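双臂工位怎么列预算：一位设备规划负责人的采购笔记

设备采购 / 访谈

Plellon 的自动化部门今年要把桌面双臂工位从两套扩到七套。负责设备规划的工程师在 3 月完成了预算初稿，并同意谈谈这份表格的结构。应受访者要求，本文不署其姓名，涉及供应商报价的部分只保留结构，不列金额。

预算表的第一版只有四行：机械臂、夹爪、工控机、相机。“四行的表格批得很快，执行起来要补三次单。”受访者说。现行版本拆成 12 个科目，机械臂本体单独一项，夹爪与指尖件分开，线缆、安装横梁、围板、台面、照明各自成行，另设备件和工时两项。

拆分的依据来自前两套工位的领料记录。记录共有 1,611 条，按科目归类后，本体相关的条目很少，数量最多的是指尖件、紧固件和外置线缆。受访者认为，单价低的零件容易被并入“其他”，而“其他”一栏在年中追加时最难说明用途。

指尖件的消耗与任务类型直接相关。餐具摆放类任务以光滑硬质件为主，盘沿和勺柄对指面的摩擦系数敏感；网线整理类任务则要求夹爪能捏住细线，又不能压伤水晶头上的卡扣。两类任务共用一套宽指时，网线的抓取表现较差。“我们试过只买一种指尖，账面上省了一半，后来又按任务各补了一种。现在采购规格里写明接口尺寸，指面形状留给内部加工。”

本体选型阶段，部门比较了 Bromatmont 和 Brakska 两家的轻型臂。比较项包括有效负载、重复定位精度、断电后的关节保持方式、驱动接口的开放程度以及返修周期。受访者把返修周期的权重排在重复定位精度之前。双臂工位缺一条臂即停工，返修期间另一条臂也无法用于双手任务，所以折算时按整套工位的停工时长计算，不按单臂计算。

备用臂的数量由此推出。七套工位共 14 条臂，预算中列两条整臂备件，左右通用。如果供应商的左右臂在走线或底座孔位上存在差异，则需要各备一条，不能互换。询价函中因此增加了一个问题：底座安装孔是否对称，线缆出口方向能否现场调整。两家供应商的第一轮回复都没有回答后半句。

线缆单列一行也有具体原因。外置走线沿前臂绕过肘部，弯折集中在肘关节附近，余量留短了会拉扯接头，留长了会垂到工作区，干扰抓取。受访者的做法是按最大伸展姿态量取长度，再加固定余量，写进采购附件。“线长这种数字，供应商的标准件往往对不上。定制线的交期比机械臂还长，要提前下单。”

横梁和围板由 Hallgrímsson 供货。横梁采用预开孔结构，便于后期调整双臂底座间距。围板选用浅色哑光面，四套新工位与旧工位使用同一色号，避免更换工位后视觉参数重新标定。其余新增工位的围板尚在打样。

台面一项曾引起争论。财务方面主张统一采购纯色台面，受访者坚持保留数种纹理，包括仿石材花纹。理由是视觉模型在单一背景上训练后，换台面时抓取偏差会增大。最终方案是台面按可更换件采购，与支架分离，科目归入耗材。

道具也进入了预算，包括碗盘、刀叉、餐垫、托盘和成卷的网线。早期道具由工程师自行购买后报销，型号不可追溯，损坏后买不到相同的。现在每批道具建编号，网线按颜色和长度分别登记，单批上限 100 件，超出部分另走申请。

关于工时，受访者建议把复位时间单独测算。任务结束后恢复初始摆放所花的时间，在餐具类任务中较短，在线缆类任务中较长，线缆打结时还要人工解开。若只按任务执行时间估算产能，工位数量会被低估。部门目前的工位数即按“执行加复位”的总时长倒推。

最后谈到付款节点。合同分为到货、安装验收和连续运行验收三段，尾款与连续运行挂钩。验收任务由买方指定，双臂须在同一台面上完成混合物品的整理，任务清单作为合同附件提交。
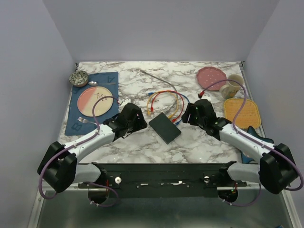 “附件里的任务清单要在下单前定稿，”受访者说，“到货以后再改验收内容，供应商会按变更报价，那笔钱目前没有科目可放。”下一版表格准备增加“验收变更”一行，额度待周一的预算会讨论。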